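From: Kirsten Ragnarsson
To: Kolla members list
Date: 8th July
Subject: Re: Place settings and tables, Valtumora room

Dear members,

The house group has considered the question quoted below. Our reply follows the pictures.
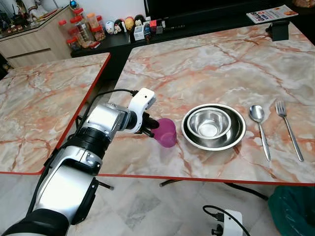
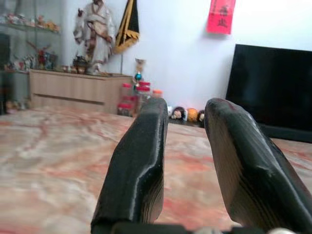
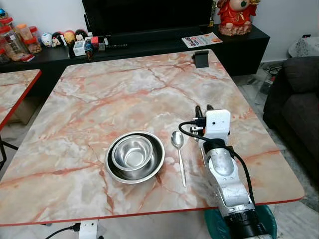
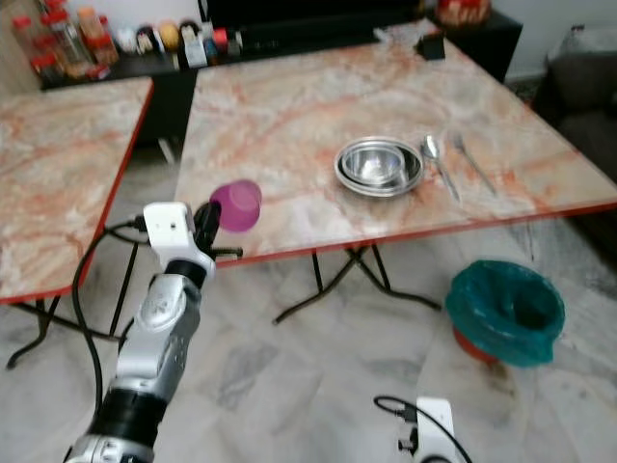 Filed under: Dining and Tableware

The standard setting will remain two nested steel bowls with a spoon and fork to their right, and a plastic cup. The marble-pattern tables with the red edging will be kept — replacement was quoted at 2,080 and is not approved.

Members are asked to return all bowls nested.

Kirsten Ragnarsson
for the house group

On behalf of members, Arnel Lacson wrote:
> Could the group confirm whether the steel
> bowls are to be replaced with china, and
> whether the two tables will stay? We have
> 17 guests to plan for.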